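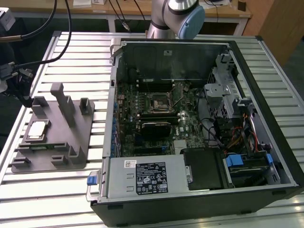 Nivexは、iPhoneとAndroidスマートフォンの両方で撮った写真を、1本の時系列に並べ直すためのコマンドラインツールです。ブログやSNS用の写真を2台の端末で撮り分けていると、ファイル名の規則も時刻の書き方も保存形式も揃わず、あとから記事ごとに拾い出すのに手間がかかります。Nivexは両方の端末から取り出したフォルダーを読み、撮影時刻を揃え、重複を除き、日付別のフォルダーに書き出します。端末側にアプリを入れる必要はなく、処理はすべてパソコンで行います。動作確認に使っているのは、写真にあるような黒いタワー型のデスクトップ機と、数年前のノートPCです。タワー型は側面パネルを外せば中に手が届くので、写真が増えて保存先のドライブを足すときに楽です。

現在の版はベータ扱いです。設定ファイルの書式は今後変わる可能性があります。

## できること

- iPhoneの `DCIM` フォルダーとAndroidの `DCIM/Camera` を同時に読み込む
- HEIC、JPEG、PNG、MOV、MP4を対象にする
- EXIFの撮影時刻とタイムゾーンから共通の時刻を計算する
- 端末間で送り合った写真の重複を検出する
- 編集アプリで加工した写真を元の写真の隣に置く
- 結果を日付別、または記事別のフォルダーに書き出す

## できないこと

- 写真の加工、色補正、肌補正
- クラウドサービスからの直接ダウンロード
- Live Photosの静止画と動画の結合(別ファイルとして並べるだけです)
- 削除した写真の復元

加工機能の要望はときどき届きますが、追加の予定はありません。加工は手元のアプリで済ませてから読み込ませてください。

## 必要なもの

- Python 3系
- `exiftool`(パスが通っていること)
- 元の写真の合計サイズの2倍程度の空き容量

Nivexは元のファイルを移動せず、必ずコピーします。空き容量が足りないと途中で止まりますが、その場合も元のファイルには触りません。再実行すると、コピー済みのものは飛ばして続きから始まります。

グラフィックボードは使いません。重複検出の計算はCPUだけで行うので、古い機械でも時間をかければ終わります。

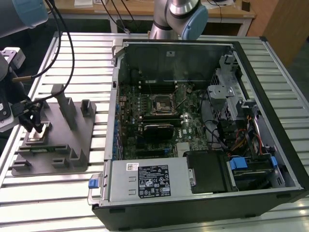

*図：側面パネルを外したデスクトップPCの内部*

## インストール

リポジトリを取得し、その場所で次を実行します。

```
python -m venv .venv
source .venv/bin/activate
pip install .
```

Windowsの場合は2行目を次のように読み替えてください。

```
.venv\Scripts\activate
```

終わったら動作を確認します。

```
nivex check
```

`exiftool: ok` と `write: ok` の2行が出れば使えます。`exiftool: missing` と出たときは、パスの設定を見直してからもう一度実行してください。

## 写真の取り出し方

### iPhone

ケーブルでつなぎ、端末側で「このコンピュータを信頼」を選びます。WindowsではエクスプローラーからDCIMフォルダーをそのままコピーできます。Macでは「イメージキャプチャ」を使ってください。「写真」アプリから書き出すと、設定によっては撮影時刻が書き出し時刻に置き換わります。

iPhoneの設定にある「MacまたはPCに転送」は「元のフォーマットのまま」にします。「自動」のままだとHEICがJPEGに変換され、同じ写真が二重に取り込まれることがあります。iCloudで「ストレージを最適化」を有効にしている場合は、端末に原寸のファイルが残っていないので、先に原本をダウンロードしておく必要があります。

### Android

USBの接続モードを「ファイル転送」にし、`DCIM/Camera` をコピーします。スクリーンショットは機種によって `DCIM/Screenshots` と `Pictures/Screenshots` のどちらかに入っています。使う場合は両方を見てください。

自撮りアプリの保存先はアプリごとに違います。`Pictures` の下にアプリ名のフォルダーができていることが多く、これも読み込ませたいときは `extra` に書きます(後述)。

## 使い方

いちばん短い形は次のとおりです。

```
nivex merge --iphone ./iphone --android ./android --out ./merged
```

書き出す前に結果だけを見たいときは `--dry-run` を付けます。初回は必ず付けることをおすすめします。

```
nivex merge --iphone ./iphone --android ./android --out ./merged --dry-run
```

一度に処理するファイル数の既定値は2000です。メモリの少ない機械では `--batch` で小さくしてください。分割しても結果は同じです。

### 出力の形

```
merged/
 2-14/
 091502_i_IMG_0412.HEIC
 091533_a_20_0915.jpg
 091533_a_20_0915_edit1.jpg
 report.csv
 skipped.csv
```

先頭の数字は時刻、`i` はiPhone、`a` はAndroidです。元のファイル名は末尾に残します。`edit1` が付いたものは、加工後のファイルと判定された写真です。年をフォルダー名に含めたい場合は `--with-year` を付けます。

`report.csv` には全ファイルの行き先が、`skipped.csv` には飛ばしたファイルと理由が入ります。理由の値は `duplicate`、`no_time`、`unreadable` のどれかです。

## 設定ファイル

作業フォルダーに `nivex.toml` を置くと、毎回オプションを打たずに済みます。

```
[source]
iphone = "./iphone"
android = "./android"
extra = ["./android_selfie"]

[time]
zone = "Asia/Tokyo"
offset_android = 0

[output]
dir = "./merged"
group_by = "day"
```

`offset_android` は秒数です。2台で同じ時計の画面を撮り、差を書き込んでおくとよく揃います。端末の時刻を自動設定にしていれば、普通は0のままで構いません。

`group_by` には `day` と `post` が使えます。`post` を選ぶと、`posts.csv` に書いた記事名と期間に従って振り分けます。どの期間にも当てはまらない写真は `unsorted` に入ります。期間が重なっているときは、先に書いてある行が優先されます。 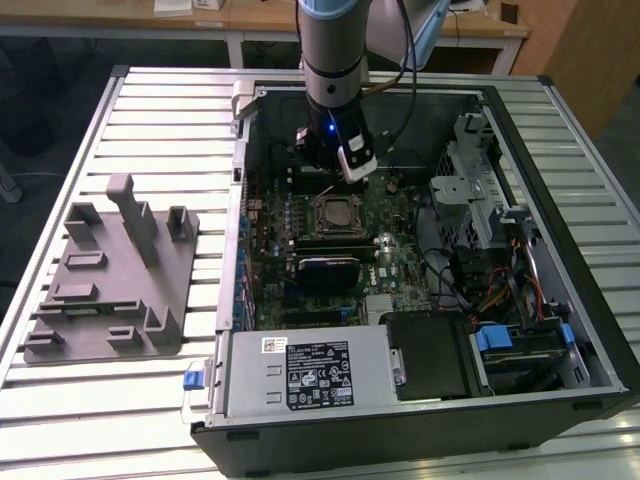
写真：Kieran Nuttall

## 重複の判定

判定は3段階です。まずファイルのハッシュ値が完全に一致するものを重複とみなします。次に、撮影時刻が同じで縦横比も等しい組を取り出し、縮小画像の差を比べます。最後に、メッセージアプリ経由で届いた写真のように撮影時刻が消えているものを、縮小画像だけで比べます。

3段階目は誤判定が出やすいため、既定では無効です。使うときは `--loose` を付け、`skipped.csv` に目を通してください。

重複と判定された組では、次の順で残すほうを決めます。

1. EXIFに撮影時刻があるもの
2. 画素数が多いもの
3. ファイルサイズが大きいもの

連写した写真は重複にしません。撮影時刻の小数秒が記録されていない機種では、連写の並び順が元のファイル名の順になります。

## テスト用データセット Toft

リポジトリとは別に、判定の確認用としてToftという写真セットを配布しています。以下はその説明です。

| 項目 | 内容 |
|---|---|
| 収録枚数 | 2666枚 |
| 撮影者 | 5人 |
| 撮影端末 | iPhoneとAndroid(1人につき各1台) |
| 被写体 | 化粧品、料理、服、室内の小物、街並み |
| 形式 | HEIC、JPEG |
| 注釈 | 重複の組、加工前後の組、正しい撮影順 |

### 集め方

撮影者それぞれが普段どおりに2台を使い、January のあいだに撮ったものから選んで提出しました。わざと重複を作るため、一部の写真は端末どうしで送り合っています。送り方はケーブル、メール、メッセージアプリの3通りです。

加工した写真は、撮影者が普段使っているアプリで作りました。アプリ名は注釈に入れていません。明るさだけを変えたもの、トリミングしたもの、文字を載せたものが混ざっています。

### 注釈の付け方

重複の組はTracey HolroydとTomos Foulkesが別々に付け、食い違ったところをLaine Jaunzemsが見直しました。最初の突き合わせで食い違ったのは24組で、ほとんどが連写の扱いです。現在の版では、連写は `burst` という別の印にしてあります。

撮影順は撮影者本人に確認しています。ただし屋外で続けて撮ったものは本人も順番を覚えていないことがあり、`order_unsure` の印が付いています。評価に使うときはこの印の写真を外してください。

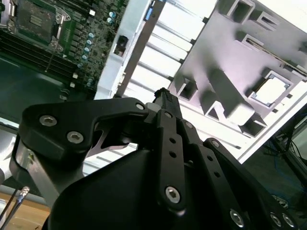 見直しの記録は `notes/review.csv` にまとめてあり、変更前の値も残しています。注釈の誤りを見つけた場合は、このファイルに行を足す形で送ってもらえると取り込みが簡単です。

### 取り除いたもの

- 本人以外の顔がはっきり写っている写真
- 住所、電話番号、注文番号が読める写真
- 位置情報(EXIFから削除済み)
- 端末のシリアル番号

位置情報を消したため、Toftではタイムゾーンを位置から推定する機能は試せません。その部分は合成したEXIFで別にテストしています。

### 偏り

被写体は机の上の小物に寄っています。撮影者のうち複数が美容と服のブログを書いており、口紅や香水瓶を真上から撮った写真がかなりの割合を占めます。似た構図が続くので重複判定には厳しめのデータですが、旅行や運動会のような写真での成績はここからは分かりません。

夜間の写真は少なく、動画は含みません。自撮りは本人の同意があるものだけを入れたため、実際の端末の中身より割合が低くなっています。

### 使用条件

研究と個人利用に限り、無償で使えます。写真そのものを記事の挿絵や広告に使うことはできません。顔認識の学習にも使わないでください。撮影者から削除の申し出があった写真は次の版で外れるので、古い版を再配布せず、取得元を案内してください。

## 既知の問題

- MOVの撮影時刻がUTCで入っている機種があり、`zone` を指定しないとずれて並びます。
- HEICの縮小画像を作るところが遅く、処理時間の大半を占めます。
- 記事名に `/` が入っていると、書き出し時にエラーで止まります。
- `--dry-run` の出力では、加工後の写真の番号が本番と違うことがあります。
- Androidで夏時間の切り替えをまたいで撮った写真は、`offset_android` では直せません。

Grostiteroという名前のブランチで、縮小画像のキャッシュを試しています。速くはなりますが、キャッシュの削除処理がまだないため、本体には入れていません。

## 不具合の報告

Issueには次を書いてください。

- 2台の機種名とOSのバージョン
- 写真の取り出しに使った方法
- 実行したコマンド
- `report.csv` の該当する行

写真そのものを添付する必要はありません。`exiftool` の出力だけで足りることがほとんどです。添付する場合は、先に位置情報を消してください。

日本語と英語で受け付けています。翻訳の修正はBeverley Bloxhamが見ているので、文言だけの変更はIssueなしで直接プルリクエストを送って構いません。

## ライセンス

プログラムはMITライセンスです。Toftの写真と注釈は上の使用条件に従います。`themes/bradel` 以下にあるレポート表示用のスタイルはBradelから取り込んだもので、条件は同じフォルダーの `LICENSE` に書いてあります。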